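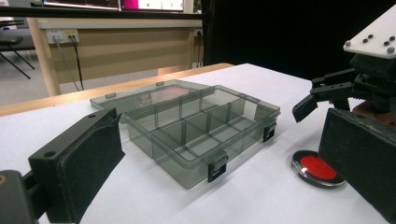

# About Clullora

Clullora finds buttons for people who have lost one. You mail us a button that matches the missing one, or a decent photo of it if you can't bear to part with it, and we go looking. Sometimes we find the exact same button. More often we find one that would fool your mother-in-law at arm's length. Once in a while we find nothing at all and write you a short, sad email.

We also sew them on, if you like. People are embarrassed to ask for this. Please don't be. We have sewn buttons for two surgeons.

## How this became a business

Lamduan Tanasarn bought a green wool coat at an estate sale and lost its top button on the bus ride home. She spent the rest of that winter trying to replace it. The fabric stores had green buttons, but they were the green of a golf course, and the coat was the green of a pond. The dry cleaner offered her a black one and a shrug. Online she found a listing for "vintage green button mix, approx. one pound," bought it, and became the owner of a pound of green buttons, none of them hers.

So she bought another pound. You can probably see where this is going, and her husband certainly could.

By the time she tracked down the right button (it was in a cookie tin at a church sale, still on its card) she had enough stock that friends had started calling. Then friends of friends. Then a man with a pea coat who wouldn't say how he'd gotten her number. She quit her job in dental billing the following August and rented the back half of the old Tollex building, which used to sell vacuum cleaner parts and still smells a little like belts.

The green coat hangs by the front door. It has since lost a different button.

## Where the name comes from

We needed a web address and all the good button words were taken. Lamduan's niece typed "Clullora" while trying to type something else. It was available.

## What we do all day

Mostly we sort. Buttons arrive in jars, tins, sandwich bags and, on one occasion, a ham can. They get washed in dish soap, dried on a towel, and sorted first by color, then by size, then by how many holes they have. After that things get argumentative. Is it brown or is it tortoiseshell? Is cream a kind of white? We have a house rule that whoever is holding the button decides, which has led to some grabbing.

The rest of the day goes to matching. A button has more going on than you'd think: the rim, the dish in the middle, whether the holes are drilled straight, whether the back is flat or has a shank, and how the whole thing catches light. Old plastics yellow in a way that new ones don't, so a perfect match for a raincoat from 1970 may have to be just as tired as the raincoat. We keep a drawer of sun-faded ones for this purpose. It is our most valuable drawer and it looks like trash.

When we can't match one button, we'll usually suggest replacing the whole set. This is less of a defeat than it sounds. A full set of good buttons can make a forty-dollar jacket look like it has an inheritance coming.

## The Mäkelä collection

We get asked about this a lot, so we'll explain it once. The Mäkelä family ran a tailoring shop for three generations and kept one spare button from every coat they ever made, each one in its own labeled envelope. When the shop closed, the family offered the envelopes to a museum, which said thank you and then stopped answering the phone. They offered them to us next. We answered the phone.

It came to 106 shoeboxes. The labels are in two languages and the handwriting gets worse with each generation. We are still working through it. If your grandfather had a coat made at Mäkelä's, write to us, because we may well have his button, along with his chest measurement and a note on whether he paid on time.

Buttons from the collection go back to the families for the price of a stamp. We don't sell them otherwise, so please stop asking, Gary.

## Lenar

Lenar is our sewing class. It meets in the front room in the evening, from seven until people get tired, and covers buttons, hems, pockets with holes in them, and the little hook at the top of a skirt that gives up first. There are six chairs. You bring something that needs fixing and you take it home fixed, or at least worse in a way you understand.

No experience is required. One regular came in unable to thread a needle and now does his own zippers, and he'd like you to ask him about them.

## A few practical things

- **Price.** Matching is free if we fail. If we find it, the price depends on the button. Most cost less than lunch.
- **Time.** Common shirt buttons go out the same day. Odd ones take as long as they take. Our longest search took over 400 days and ended with a toggle.
- **Donations.** Yes, we want your grandmother's button jar. Please take out the teeth, the thumbtacks and the foreign coins first. Or leave the coins.
- **Wedding dresses.** Call early. Those tiny covered ones come in long rows and they leave in long rows too.
- **Zippers, snaps and Velcro.** We'll fix them. We won't be happy about the Velcro.

## Finding us

We're at the back of the Tollex building, through the side door with the bell that doesn't ring. Knock hard. If you're mailing a button, tape it to a piece of cardboard and put that in a padded envelope. A loose button in a plain envelope goes through the postal machinery like a bullet, and what reaches us is an envelope with a hole in it and a very nice note.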